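Startseite » Kursmaterialien » Pflege alter Möbel » Handout zur zweiten Einheit

Oberflächen erkennen und pflegen
Skript zum Kurs von Şükran Oral, Raum 318

Liebe Teilnehmerinnen und Teilnehmer,

beim letzten Mal sind wir ja vor lauter Fragen kaum durch den Stoff gekommen (was mich sehr gefreut hat!), deshalb bekommen Sie diesmal etwas mehr zum Nachlesen. Sie müssen nichts auswendig lernen. Lesen Sie das Skript am besten einmal in Ruhe durch, mit einer Tasse Tee, und gehen Sie danach in der eigenen Wohnung von Möbel zu Möbel.

1. Was liegt überhaupt auf dem Holz?

Bevor wir irgendetwas putzen, polieren oder gar abschleifen, müssen wir wissen, womit wir es zu tun haben. Grob gesagt begegnen uns im Haushalt vier Arten von Oberflächen: geölte, gewachste, mit Schellack polierte und lackierte. Dazu kommen natürlich alle Mischformen, die im Lauf von Jahrzehnten entstehen, wenn jede Generation ihr eigenes Lieblingsmittel darüberstreicht. Meine Großmutter hat ihr Leben lang auf Walnussöl geschworen, und die Kommode im Flur hat es ihr mit einer klebrigen, fast schwarzen Schicht gedankt, an der ich als junge Frau viele Abende gesessen habe.

Geöltes Holz fühlt sich offen an, man spürt die Maserung unter den Fingern. Gewachstes Holz hat einen weichen Schimmer und wird beim Reiben mit dem Handballen ein klein wenig glatter. Schellack kann sehr schön glänzen, ist aber empfindlich gegen Alkohol und Wärme. Lack liegt als geschlossener Film auf dem Holz, und je nach Sorte verträgt er recht viel, solange der Film keine Risse hat.

2. Der Test an der verborgenen Stelle

Suchen Sie sich eine Stelle, die später niemand sieht, zum Beispiel die Unterseite der Platte oder die Innenseite eines Beins. Tupfen Sie mit einem Wattestäbchen ganz wenig Spiritus darauf und warten Sie einen Moment. Wird die Stelle klebrig, haben Sie sehr wahrscheinlich Schellack vor sich. Tut sich nichts, nehmen Sie an einer anderen Stelle etwas Terpentinersatz: Färbt sich das Stäbchen gelblich und wird die Fläche stumpf, spricht das für Wachs. Bitte lüften Sie dabei gut und lassen Sie ölgetränkte Lappen später immer ausgebreitet im Freien trocknen, nie zusammengeknüllt im Eimer – sie können sich von selbst entzünden.

3. Glanz und Gegenlicht

Nun zu meinem Lieblingsthema, und ich verspreche, mich kurz zu fassen. Eine Oberfläche beurteilt man nie bei Deckenlicht von oben. Gehen Sie in die Knie, bis Ihre Augen knapp über der Platte sind, und schauen Sie flach gegen das Fenster. Auf einer stark glänzenden Tischplatte in Honigbraun wird die feine Maserung stellenweise ganz vom Licht überdeckt, und was auf dem Tisch steht, zieht lange, senkrechte Spiegelungen.
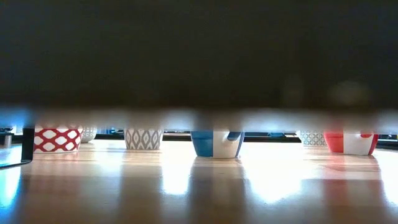
An solchen Spiegelungen lässt sich erstaunlich viel ablesen. Bleiben die Kanten ruhig, ist die Schicht eben. Wirken sie wellig, wurde vermutlich ungleichmäßig aufgetragen oder zu früh nachpoliert. Feine kreisförmige Kratzer stammen meist vom Wischen mit einem zu harten Tuch. Weißliche Ringe sitzen oft nur in der obersten Schicht, bei dunklen Flecken ist das Wasser dagegen häufig bis ins Holz gelangt, und da hilft Polieren leider nicht mehr.

4. Pflege im Alltag

Für lackierte Flächen genügt ein weiches, nebelfeuchtes Baumwolltuch, danach trocken nachwischen, immer in Richtung der Maserung. Gewachste Möbel bekommen 2 dünne Aufträge im Jahr, gern im März und dann wieder vor der Heizperiode. Dünn heißt wirklich dünn! Von Silikonpolituren rate ich ab, auch wenn sie noch so gut duften; wer später einmal neu lackieren möchte, ärgert sich sehr darüber.

Bis zur nächsten Einheit

Untersuchen Sie bitte 3 Möbelstücke bei sich zu Hause und notieren Sie jeweils, welche Oberfläche Sie vermuten und woran Sie das festmachen. Bringen Sie außerdem ein altes Baumwollhemd mit, das zerschnitten werden darf, sowie ein kleines Schraubglas für die Wachsmischung. Handschuhe sind vorhanden, auch in kleinen Größen.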